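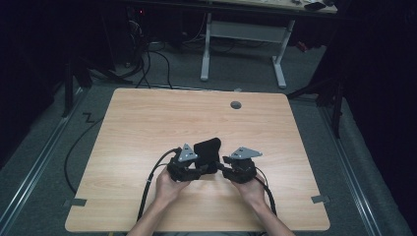 Dá pra treinar uma política de manipulação só com demonstração feita na mão, sem teleoperar o robô?

Dá, com ressalvas. O que a política aprende é a relação entre o que a câmera da garra vê e o movimento relativo da garra, então o braço pode nem existir na hora da coleta. Na hora de rodar, a garra do robô precisa ter a mesma geometria e a câmera no mesmo lugar. Se a pose gravada estiver ruim, o resultado sai ruim também, e isso não aparece na loss.

Agora o meu caso, que é mais específico. Tô reproduzindo o método do artigo do grupo da Barbieri (o da coleta bimanual com garras de mão) e meu resultado não bate. Tarefa: pegar um bloco macio em cima da mesa com uma garra e passar pra outra. Coletei 1000 demonstrações, duas pessoas se revezando. Treinei com 3 seeds. Uma seed vai razoável, as outras fecham a garra antes de chegar no bloco, ou fecham e o bloco escorrega.

O que já olhei:
sincronização entre as duas garras, ok
calibração da abertura, refeita na Friday, quer dizer, na sexta (tô com o log em inglês aberto aqui)
horizonte de ação, testei curto e longo, mudou pouco
normalização, igual à do código deles

O artigo não fala nada de manutenção da garra nem de quantas demos por pessoa. Alguem já reproduziu isso? Prazo do relatório é em novembro, tô meio no desespero.

Postado por Grando

Sumaiya Saha

Passei por coisa bem parecida. Fecha cedo = quase sempre latência. Na coleta a sua mão e a imagem estão alinhadas pelo timestamp, mas no robô a imagem chega atrasada e a garra também demora pra obedecer. Mede as duas coisas separado: latência da câmera (filma um relógio na tela e compara) e latência do atuador (manda um degrau e vê quando a abertura começa a mudar). Depois descarta as primeiras ações do chunk até compensar. No meu caso descartar 3 passos resolveu a maior parte.

Escorregar já é outra história. Olha a espuma dos dedos. Sério. Espuma desfiada muda o atrito e muda a imagem, porque a câmera fica logo ali e o pad aparece em todo quadro. Se metade do dataset tem pad inteiro e metade tem pad gasto, a política vê duas garras diferentes. Abre quadros do começo e do fim da coleta lado a lado e compara a borda dos pads.

Se os seus estiverem com fiapo e pontinha levantada, como estes, troca antes de coletar mais:

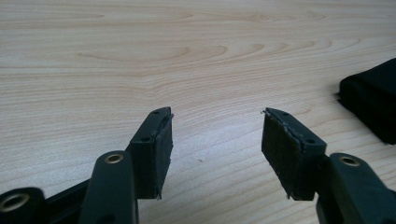

Troca da espuma e o que refazer depois

Isso eu copiei das minhas anotações, desculpa a bagunça.

Tira a espuma velha e limpa bem a cola. Resto de cola deixa o pad torto e a abertura mínima muda.
Corta os dois pads do mesmo pedaço, mesma espessura.
Refaz a calibração de abertura. A garra "fechada" com espuma nova não é a mesma de antes, e se você pular isso o erro entra direto na ação.
Grava umas demos curtas e confere a curva de abertura antes de sair coletando tudo.
Anota a data da troca nos metadados. Eu não anotei na primeira vez e perdi uma tarde tentando adivinhar pelo vídeo.

Sobre jogar fora as demos antigas: eu não jogaria. Treina uma vez com tudo e uma vez só com as novas, mesmas seeds, e compara no robô. E usa mais seeds, 5 no mínimo. Com 3 você não sabe se a seed boa foi sorte.

Deok-su Kang

Concordo com a parte da latência. Da espuma nem tanto, aqui rodei com pad bem gasto e funcionou, mas a tarefa era com objeto rígido (pote plástico), então talvez não valha pra você.

O que pesou pra mim foi operador. Tínhamos duas pessoas, uma fechava a garra ainda se aproximando, a outra parava e depois fechava. A política ficava no meio termo e errava as duas. Separa por pessoa, treina um modelo pra cada e vê. Se um deles for claramente melhor é isso. Depois a gente combinou um jeito só e recoletou.

Quanto as duas garras, cuidado também com a pose relativa entre elas. Na passagem de uma pra outra, erro pequeno já estraga.

Resposta de quem perguntou, Grando

Valeu demais. Medi a latência do atuador e tava 7 passos atrás, nem perto do que eu tinha suposto. Compensei e o fechamento antecipado sumiu em duas seeds. A outra continua esquisita. Vou trocar a espuma e separar por operador, nessa ordem, e volto aqui com os números das 5 seeds.

Sumaiya Saha

7 passos é bastante. Confere se o driver da garra não está enfileirando comando, o meu tava.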